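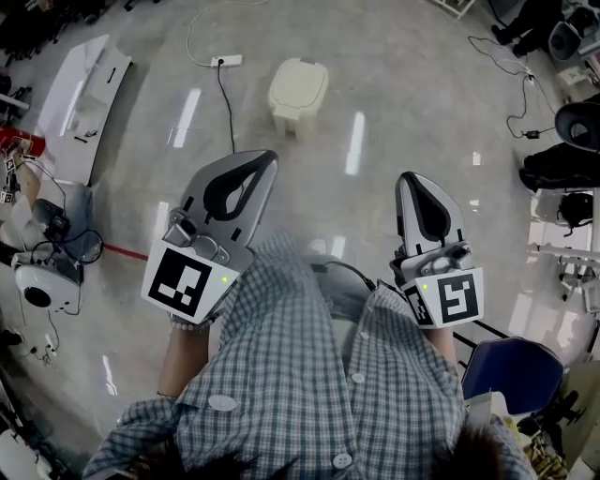 Kapitel 4
Inhalt und Gestaltung trennen: Vorlagen in Redaktionssystemen

Wer zum ersten Mal eine eigene Website mit einem Redaktionssystem aufsetzt, erlebt meist einen wunderbaren Moment: Man schreibt drei Absätze in ein Formularfeld, drückt auf "Veröffentlichen", und der Text steht da, mit Überschrift, Menü, Fußzeile und allem, was dazugehört. Woher kommt das alles? Sie haben es ja nicht geschrieben! Um diese Frage geht es in den folgenden Abschnitten, und sie gehört zu den schönsten der ganzen Webentwicklung.

In Kapitel 3 haben Sie gelernt, wie eine Seite aus HTML und CSS von Hand entsteht. Für eine Vereinsseite mit fünf Unterseiten reicht das völlig aus. Stellen Sie sich nun aber das Archiv einer Regionalzeitung vor, 3,000 Artikel, jeder mit eigener Datei, und die Redaktion möchte den Namen der Autorin künftig unter statt über dem Text sehen. Von Hand wäre das eine Arbeit für Wochen. Mit einer Vorlage ändern Sie eine Zeile.

4.1 Ein Beispiel aus der Praxis

Der Entwickler Barry Gosling übernahm vor einigen Jahren die Seiten des Reisemagazins Lomow. Das Magazin war über lange Zeit gewachsen, und jede Ressortleitung hatte ihre Beiträge ein wenig anders formatiert. Gosling fand 1.742 Einzelseiten vor, darunter nearly identische Kopien derselben Kopfzeile mit kleinen Abweichungen im Menü. Er übertrug die Texte in das Redaktionssystem Wistus und schrieb dafür zwei Vorlagen, eine für Reportagen und eine für kurze Meldungen. Im April ging die neue Fassung online. Die Texte selbst blieben dabei unangetastet - umgezogen waren sie nur aus Dateien in eine Datenbank.

Das Beispiel wird uns durch das ganze Kapitel begleiten, denn es enthält fast alles, was an Vorlagen spannend ist, auch die Fehler. So hatte die erste Fassung der Reportagevorlage kein Feld für Bildunterschriften, und die Redaktion schrieb sie kurzerhand in den Fließtext. Wie man so etwas wieder auseinanderbekommt, sehen wir in Abschnitt 4.5.

4.2 Was eine Vorlage enthält

Eine Vorlage ist eine Datei mit Lücken. Der feste Teil beschreibt das Gerüst der Seite, die Lücken heißen Platzhalter. Ruft jemand die Seite auf, holt das System den passenden Datensatz und füllt Titel, Datum und Text ein. In Wistus stehen Platzhalter in doppelten geschweiften Klammern, andere Systeme verwenden PHP-Aufrufe oder eine eigene Schreibweise. Das Prinzip ist überall dasselbe, und wer es einmal verstanden hat, findet sich in einem fremden System erstaunlich schnell zurecht.

Vorlagen lassen sich außerdem verschachteln. Die Kopfzeile liegt in einer eigenen Teilvorlage und wird von allen anderen eingebunden. Probieren Sie das unbedingt selbst aus - es macht großen Spaß zuzusehen, wie eine einzige Änderung auf sämtlichen Seiten zugleich erscheint.

Begriffe in diesem Kapitel
Vorlage, Teilvorlage, Platzhalter, Datensatz, Schleife, Zwischenspeicher

Vorbereitung
Für die Übungen brauchen Sie eine lokale Installation von Wistus (siehe Anhang B) und den Übungsordner Haworth. Planen Sie für den ersten Durchgang 60 Minuten ein.

4.3 Die erste eigene Vorlage

Öffnen Sie im Ordner Haworth die Datei artikel.tpl. Sie enthält bisher nur das Grundgerüst aus Kapitel 3.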